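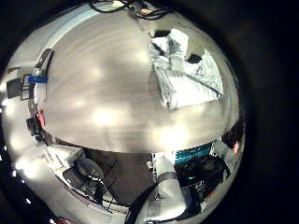
Esham Robotics Club forum > Team projects > Cloth folding, wrist camera trouble

biwott_build
Posting this for the cloth group as we are stuck before the February demo. The wrist camera is fine for finding the cloth when the lights are off on our side of the room. With the lights on we get glare on the tabletop and the program picks the glare as a corner of the cloth. It then drives the arm to bare table and closes on nothing.
We have 390 pictures labelled so far. Code is in the shared folder under Lutus.

tomasz_k
What threshold are you using? If it's still the plain brightness one from last term it will never work. The cloth is white and the table is pale. There isn't much between them.

biwott_build
Still the plain one. I raised it and lost half the cloth, then lowered it and the table came back.

hannah.r
Put a dark sheet on the table. Problem gone in five minutes.

tomasz_k
The rules say the cloth goes on the table as supplied. You'd be training on something you won't have on the day.

hannah.r
The rules say "a flat table". I read them twice. They don't say what colour, and they don't say you can't cover it.

tomasz_k
Section 3, the bit on setup. "Teams may not alter the work surface." A sheet is altering it.

hannah.r
I took that to mean drilling or gluing things to it. Can someone ask?

w_grabowska
Wiesława Grabowska here, I look after the cloth task. A sheet counts as altering the surface, so no. You may change the lighting on your own rig, and you may move the arm to any starting position you like. I will make the wording clearer for next year.

hannah.r
Fair enough.

old_vusilance_hand
We had this on the Vusilance arm two years back. Two things helped. First, the glare moves across the table when the camera moves and the cloth stays put. Take one picture, shift the wrist 30 mm sideways, take another, and throw away any bright patch that has slid. Second, correct the fisheye before you do anything else. If you compare the two raw pictures everything near the rim looks as if it has moved.

biwott_build
We aren't correcting it at all at the moment. The labels were all drawn on the raw pictures.

old_vusilance_hand
You can run the label points through the same correction, no need to draw them again. Check a few by eye afterwards. Ours were off near the edge the first time as we had the centre wrong.

tomasz_k
I'd still rather train on more pictures with the lights on. 390 isn't much. The team that did well last year had 2000.

old_vusilance_hand
They did, and they also had a patterned cloth. I don't think more pictures is the answer until the simple things are done.

tomasz_k
Ours has a print on it as well.

old_vusilance_hand
A pale one. Don't count on it under those lights.

mads_p
Mask off the outside too. You don't need the floor or the cables in there at all. We kept getting a "corner" on a desk well away from the table until we did that.

biwott_build
Did you mask by hand or work it out from the arm position?

mads_p
By hand for three starting positions, and we only ever start from those. It's crude - fine for a demo though.

biwott_build
OK. Plan is to correct the fisheye first, then the mask, then the two-picture check. I'm in from 4 pm tomorrow if anyone wants to help with the labels.

hannah.r
I can do labels. Not before 5.

tomasz_k
I'll take some more pictures with the lights on anyway. They won't hurt.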